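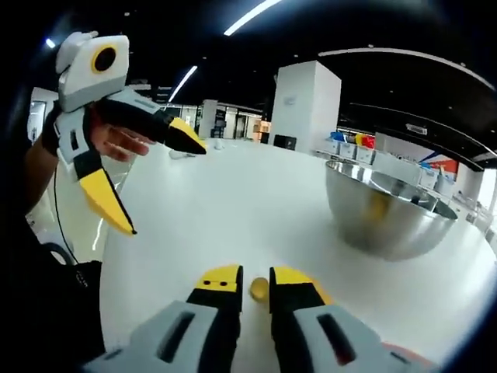 Posted by lineout_larder in Club Rugby > Match Talk, Saturday 7:42 pm

Are we sure Irnholm are any good?

Got back from Brosstead an hour ago and I've already read three posts calling that a statement win. A statement of what? We were 21 points up on a team that had lost its hooker and its starting fly-half before the break, and then we spent the last quarter hanging on in our own half giving away penalties for not rolling away. If their backup kicker could hit a barn we'd be having a different conversation tonight.

I want to be excited. I have sat through enough bad Decembers at this club to want it badly. But go back over the winning run and tell me which one of those games we played well from start to finish. The first was against the bottom side. The second was in a gale where neither team could throw straight. The third we won with a charge-down. Now this one.

My complaint is the same as it was last season. We score early off the driving maul, everyone in the stand decides it's done, and the moment the other team works out how to sack the maul legally we have no second idea. Our backs ran the same crossing play all afternoon. Brosstead were calling it out loud before the ball left the base of the scrum. I could hear them from the halfway line.

Somebody talk me around, or don't.

ruckandroll_home
7:58 pm

Four wins in a row and this is the thread. Never change, larder.

You win the games in front of you. Last year we lose that one. Last year we're 21 up and we lose by a point and you start a thread saying the coaches should be replaced. I'd take ugly all the way to the spring.

lineout_larder
8:03 pm

I did start that thread and I stand by most of it.

blindside_bagel
8:11 pm

Somewhere between the two of you. The first half was the best rugby we've played on the road in a long time. The second try in particular, where the inside center straightened up and took the pass flat, was a proper bit of skill and it had nothing to do with the maul. So I don't buy "no second idea." We have one. We put it away when we get ahead, and that's the coaching question for me.

The last quarter was grim, no argument there. After 60 minutes we stopped competing at the breakdown entirely. Tired legs? The bench came on and looked more tired than the guys going off.

Oldprop_nw
8:20 pm

The bench is the problem and has been all year. Watch the scrum when the replacement front row comes on. Tighthead is getting folded in on every engagement and we're being saved by refs who want to get the ball out and get on with it. You meet a ref who likes a scrum penalty and you'll see the score move the other way very quickly.

I propped for a long time at a low standard, so take it for what it's worth, but his feet are too far back. He's stretched out before the ball goes in. He's got no power from there and no way to recover. It can be fixed in a couple of weeks if anyone cares to fix it.

fivemetre_frank
8:26 pm

Nobody from Prolik's side of the ground seems worried. Did you see the graphic they put up at full time? "Irnholm controlled 4 of the 4 key phases." Sponsored, obviously. What is a key phase?

lineout_larder
8:31 pm

Don't get me started on the Prolik numbers. I looked for an explanation on their page after the last home game and there isn't one. It's a colored bar that goes up when you win. We "controlled" the territory phase today, apparently, having spent the whole last quarter inside our own half. I'd love to see the working.

If the club wants to sell a sponsor the right to put a bar on the screen, fine, clubs need money. I'd prefer it if the match report didn't then quote the bar as if it were evidence.

tabletop_ten
8:40 pm

To be fair to them it does split by half if you click through. Second half we come out well behind on everything except tackles made. So it agrees with you, larder, you're just too stubborn to click.

lineout_larder
8:44 pm

Then why did they publish the one that says four out of four?

tabletop_ten
8:45 pm

Because they paid for the jerseys.

Brossteader
9:02 pm

Home fan in peace. I thought you were decent and I thought we were poor, and I'm not having the "lost their hooker" line because our replacement threw better than the starter has since the season opened. Our lineout was fine. What beat us was that first fifteen minutes or so when we missed every first-up tackle and you had a back row who could run at the gaps.

Second half, we changed one thing. We put a man in the guard position on the short side and told him not to move whatever happened. That was enough to kill your crossing play. I was surprised it took us until the break to do it and more surprised you didn't have an answer.

Your number eight was the best player on the field by a distance. Your fullback kicks too much.

Crowd was given as 620, by the way. Must have been counting the dogs.

blindside_bagel
9:09 pm

Good post, thanks. Agree on the fullback. He's got a big boot and he's fallen in love with it. Twice in the second half he had a man outside him and space to run, and he put it down the throat of your winger both times.

ruckandroll_home
9:15 pm

He's kicking because that's what he's told to do. You can see the call come from the ten. With a lead on the road you play the corners, I don't see what's wrong with that.

blindside_bagel
9:18 pm

What's wrong is that he isn't finding the corners.

Oldprop_nw
9:24 pm

Brossteader, what did your lot make of our scrum late on? Asking because I'm told on here every week that I'm imagining it.

Brossteader
9:31 pm

You're not imagining it. Our loosehead was laughing coming off. He thought he should have had three penalties out of it and got one. No idea what the ref was looking at.

Oldprop_nw
9:33 pm

Thank you. I'm printing that out.

ruckandroll_home
9:40 pm

One away prop's opinion of his own scrummaging, well, that settles it. Every loosehead I ever met thought he was owed three penalties.

fivemetre_frank
9:47 pm

Can we talk about next week? Polák away on the plastic pitch. They're quick, they offload, and they don't kick anything. If we go to sleep for the last quarter there we lose. Their wings will have scored a bonus point's worth before our second row gets back onside.

I'd start the younger scrum-half. The current one is tidy but he takes an extra step every time and on that surface it'll get him smashed.

tabletop_ten
9:53 pm

Agree on the nine, but I can't see it. He hasn't been given more than a few minutes at the end of anything all season. You'd be asking him to run the game from the start against the quickest team in the league.

lineout_larder
10:01 pm

Polák is the one that tells us something. I'll say now, before the game, so I can be quoted: I think we lose it, and I think we lose it late. If we win there playing anything like eighty minutes I'll come on here and say I was wrong, and I'll do it in the title of the thread.

What I won't accept is another one where we're hanging on under our own posts and I'm told that good teams find a way. Plenty of bad teams find a way for a month. We did it ourselves two seasons back and then went until spring without a win on the road.

ruckandroll_home
10:06 pm

Two seasons back we had half a pack on the treatment table. Different squad, different coach. You can't keep using it.

lineout_larder
10:10 pm

Different coach, same crossing play.

blindside_bagel
10:15 pm

Ha. OK, I'll give him that one.

For what it's worth I think we nick it next week, and I think the scrum holds if they leave the starting tighthead on longer. He's fit enough. He came off on 60 today looking like he could have done the whole thing again, and I don't know why it's always the same minute whatever the score is. It's like there's a timer on him.

Oldprop_nw
10:19 pm

There is. It's written down before kickoff. I've asked about it at the bar and was told it's "load management," which in my day was who carried the kit bags.

Is anyone driving to Polák? My lift has dropped out. Can meet at the Irnholm clubhouse lot, will pay for gas, will not discuss the fullback.

fivemetre_frank
10:27 pm

I've got a seat going. Leaving straight after breakfast. You'll have to share the back with the cooler.

Oldprop_nw
10:29 pm

Done. Message me the time.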